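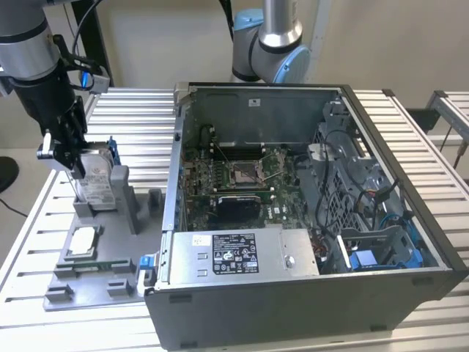
Edeck Steel Drive Tray, 3.5 in.
Part no. 381
Sold by Lindness Parts Supply

The Edeck tray holds one 3.5 in. hard drive in a desktop or small tower case. It replaces missing or bent factory trays in cases with a standard slide-in cage. A 2.5 in. drive can be fitted using the second set of holes in the tray floor.

Specifications
Material: zinc-plated steel
Drive size: 3.5 in. or 2.5 in.
Mounting: 4 screws, side or bottom
Dampers: rubber, fitted at each screw point
Finish: bare metal, edges rolled
Pack size: 5 trays with screws

Fitting
Shut down the computer and unplug the power cord before opening the case. Set the drive in the tray with the connectors facing the open end. Start all screws by hand, then tighten them with a No. 2 Phillips driver. Do not use a power driver – the dampers will tear. Slide the tray into the cage until the latch clicks, then connect the data and power cables.

Notes
Not for hot-swap bays. The tray has no backplane connector.
Older trays sold under the Kudo name use a wider rail and do not fit the same cage. For those cases, order the Simard rail adapter, sold separately.
Measure the inside width of the cage before ordering. Opened packs can be returned only if all trays and screws are present.

Warranty: 2 years, parts only
Stock: ships from our warehouse; next delivery due in June for bulk orders
Page updated Jan 3, 2026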